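Gamage Household Bulletin

Choosing and Caring for a Stainless Steel Pot

April 2020 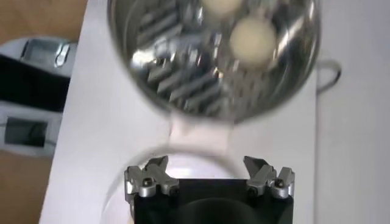

Photo: Gamage Household Advisory Service

12 shares | 3 comments

The Gamage Household Advisory Service has received a larger than usual number of inquiries about cookware since March. Many residents of Gokarley are preparing most of their meals at home for the first time in years, and a good many have written to ask whether an old steel pot can still be used, how it should be cleaned, and what to look for when a replacement is needed. The guidance below brings together the answers given by the Service and replaces the leaflet issued previously under the title "Pots and Pans."

Selecting a size

For one or two persons, a pot holding 3 quarts will meet most daily needs, including soup, rice, and boiled eggs. A household of four or more should consider a pot of 6 quarts. Larger pots are useful for stock and for corn on the cob but take up a good deal of shelf space, and residents in the Flamumholm apartments have told us that their lower cabinets will not accept a tall pot with its lid in place. Measure the cabinet before purchasing.

A pot should sit flat on the burner. Set it on a level table and press lightly on opposite sides of the rim. If it rocks, the base is warped, and food will cook unevenly on a flat electric or glass range. A slightly warped pot may still be used on a gas burner, provided that it stands firmly.

Handles deserve as much attention as the base. Thin metal loops are light and allow pots to be stored close together, but they may become hot during cooking and should be held with a dry cloth or mitt. Handles fastened with screws should be checked from time to time and tightened if they have worked free. A pot with a cracked or loose handle should not be used for boiling water until it has been repaired.

Before first use

Remove all labels and paper tabs, including any on the underside. Adhesive that remains after the label is peeled away can be loosened with warm water and dish soap, or with a little cooking oil left on the spot for 15 minutes. Wash the pot inside and out, rinse, and dry it. A gray film on the cloth after the first washing is usually polishing residue from the factory. Repeat the washing until the cloth comes away clean.

Boiling eggs

Eggs were the subject of more letters than any other food. The Service recommends the following method for hard-boiled eggs.

Place the eggs in a single layer in the pot. Lower them in by hand or with a spoon, as eggs dropped onto a bare steel floor will often crack. Add cold water to a depth of one inch above the eggs. Bring the water to a full boil, cover the pot, and remove it from the heat. Let large eggs stand for 12 minutes, then move them to a bowl of ice water. Refrigerate them within two hours and use them within a week.

A wide pot should not be filled with water out of habit. When only a couple of eggs are wanted, a smaller pot will come to the boil sooner and use less fuel.

Readers have asked whether the chalky ring left on the steel after boiling is harmful. It is a mineral deposit from the water, which is hard in most of Gokarley, and it does not affect the food. It can be removed with one part white vinegar to three parts water, brought to a simmer and left to cool in the pot.

Routine cleaning

Allow the pot to cool before washing. Cold water poured into a very hot pot may cause the base to warp. Use a soft sponge and ordinary dish soap, and dry the pot with a towel if water spots are a concern. Steel wool will scratch a polished interior. The scratches do no harm to the food, but the original shine cannot easily be restored.

For burned food, cover the area with water, add two tablespoons of baking soda, and simmer gently. Turn off the heat, let the pot cool, and lift the residue with a wooden spoon. Stubborn spots may need a second treatment. Chlorine bleach should never be used on stainless steel.

Blue or rainbow-colored marks are caused by heat. They are common, they are harmless, and a cloth dampened with vinegar will usually remove them.

Salt should be added after the water has come to a boil. Salt left lying on the floor of the pot in cold water can produce small pits in the surface. Pits of this kind are permanent, although a pitted pot remains fit for use.

Storage

Pots may be nested if a folded towel or a sheet of paper is placed between them. Lids should be stored upside down or on a separate rack so that air can reach the interior. A pot put away damp with its lid closed will often have a stale odor when it is next opened.

Exchange shelf

The cookware exchange shelf at the Grerico building remains closed until further notice. Some 2000 items have passed across the shelf since it was opened, and the Service is grateful to all who have contributed. Residents who have set aside pots for donation are asked to keep them at home for the present and not to leave them at the door. Items should be clean, with lids taped in place, and free of nonstick coatings that have begun to peel.

Further questions on cookware may be sent in writing to the Service at its usual address. Please state the size of the pot and the type of range on which it is used. Replies are currently taking longer than normal.

Related items

Hard Water in the Kitchen: Kettles, Pots, and Faucets
How Long Does It Keep? Eggs, Milk, and Butter
Arranging a Small Cabinet
Changes to Opening Hours at the Grerico Building

Receive the Gamage Household Bulletin by email. Enter your address to subscribe. You may unsubscribe at any time.

This site uses cookies to remember your preferences. By continuing to browse, you accept their use.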